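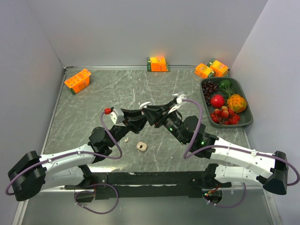 The Marble Look, Gallery 4

I keep being told that a marble-patterned surface makes everything on it look better. The Lorkier catalog says so, the Drustow showroom says so, and a sales page for Saha tops says it in three different fonts. I have my doubts, and this gallery series is where I keep them.

The rules haven't changed since the first one. Gray marble pattern only, no white, no green, no black with gold running through it. Things on top stay where they are. No flowers brought in for the occasion, no coffee table books about Denmark, no lemons. I have a real grudge against the lemons. If a surface needs a bowl of fruit before anyone will buy it, I'd like the price of the fruit taken off.

Gray, walls and small beige things
Gray marble pattern, with pale lavender-gray walls on three sides. The small beige rounded thing with the dark hole resembles an earbud case, and the tiny piece a little to its left is shaped like an earbud.

On the walls
Lavender-gray is what you get when somebody can't decide between gray and a color. I expected to hate it next to the marble pattern and I don't, quite. It's close enough to the top that the two read as one purchase, and pale enough that you stop thinking about it. Whether you'd still like it in November at four in the afternoon is another matter. Pale walls get a lot of praise from people who only look at them at noon.

On the pattern
The usual claim for a patterned top is that it hides crumbs and smudges. Maybe. It also hides your stuff. Beige on gray is a polite combination, and polite is a poor quality in something you're trying to find before you leave the house. The case-sized piece does all right, mostly thanks to that dark opening. The tiny one I would lose by lunch. Put it on a plain dark desk and you'd spot it from the door, but plain dark desks show dust, as every catalog will remind you on the same page where it sells you a cloth.

On beige
Who asked for beige? I understand the theory, which is that it goes with everything. So does fog. Stillum put out a whole range of desk bits in a color it calls Oat: a tray, a pen cup, a cable box. I bought the tray for $34 and have been trying to see it ever since. It's a decent tray. It has a lip, it doesn't slide, and small things dropped in it stay put, which I can't say for a bare tabletop. It would be a better tray in red.

On keeping small things together
The standard advice is a dish by the door, and I've owned 2 of them. Both filled up with screws, receipts and a key to something I no longer have. An earbud belongs in its case, and I know that, and mine is still on the bathroom shelf as I type. I don't trust any storage product that depends on me being a tidier person than I was when I bought it.

On the price of all this
Drustow quoted a reader $4000 for a real stone desk top, delivery not included, and the reader wrote to ask me if the look could be had for less. Yes, obviously. Whether the look is worth having is the part I can't settle. I like this gray better than the last three I've put up. The pattern isn't trying too hard, and the color doesn't go brown on my screen, although I make no promises about yours.

Still undecided
Saha sells a sample square and I've sent for one in gray. When it comes I'll drop every small beige thing I own on it and see what I can find again.

Previous: Gallery 3, More Gray Than Marble
Next: Gallery 5, not up yet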